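搬到Clonatberg的新实验室以后，我一直想把手上这个题目好好写一写，结果一拖再拖，拖到今天（5月28日）才坐下来。泡了壶茶，慢慢说吧。

我们做的事情，用大白话讲，就是让策略学会“什么时候该看手腕，什么时候该看头顶”。以前的做法是把两路图像一股脑塞进网络，让它自己琢磨；Bongani Mnguni觉得这样太浪费，提议加一个小小的门控模块，每一步给两路视角各打一个权重。我们内部管它叫Yagi，名字是他起的，我到现在也没问出来是什么意思。 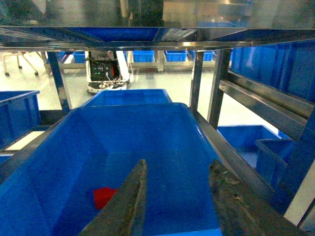

门控最先在货架这一组任务上显出了脾气。腕部视角离得近，爪尖附近的细节特别足，像蓝色料箱底上那块红色小方块，虽然被左边的手指挡住了一部分，网络还是愿意给这一路很高的权重。可是一旦手指再往前挡一点，权重就应该让给头部那一路，而旧版本偏偏反应慢半拍，我为这半拍熬了好几个晚上！

后来Fatima Xaba建议把遮挡程度单独拿出来做监督信号，不要指望它自己冒出来。我起初不太情愿（又要多标一批数据嘛），标了263段之后，心服口服。

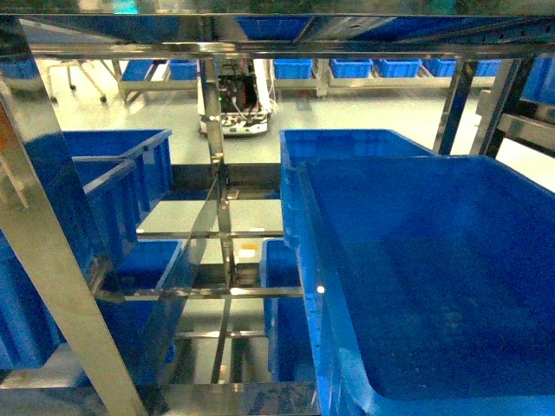 头部视角下的货架，钢架反光相当厉害

反光这件事也值得唠叨两句。亮面的钢条会把料箱的蓝色映得到处都是，门控有时会把倒影当成箱沿。我们在训练时随机扰动高光，情况好了不少，但离“解决”二字还远着呢。 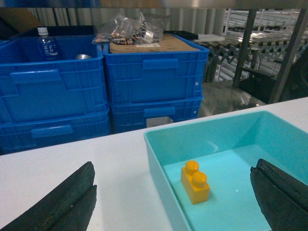 文：Zinhle Ntuli

再说桌面这一组。任务很朴素，从浅托盘里抓一块积木，我们拿它当基准，每个版本都要跑50次。旧版成功率一直在八成上下晃悠，加了遮挡监督之后到了95%，失败的那几次我反复看过，多半是下爪时角度偏了，和选哪路视角关系不大。
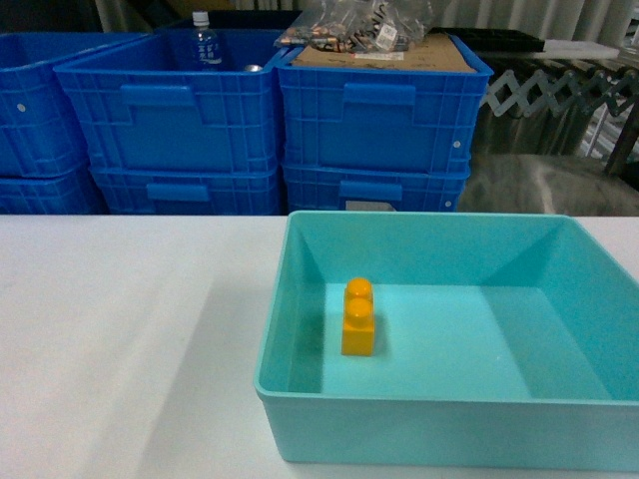
Fabian Zaugg上周问我，桌面任务这么干净，头部那一路是不是可以干脆关掉。我也试了，成绩果然往下掉。我的猜想是，粗定位阶段还是得靠它：整块积木连同顶上一前一后两个圆凸点都看得清清楚楚，长边朝哪个方向一目了然，爪子该怎么转，早早就能定下来。等靠近了，再把主导权交给手腕。从权重曲线上看，交接发生在最后9厘米以内，比我预想的晚得多。

接下来想换到Mokcombe那边的货架上再跑一遍，那里的光线完全是另一回事。代码还很乱，等我整理好了再放出来，着急的朋友可以先留言。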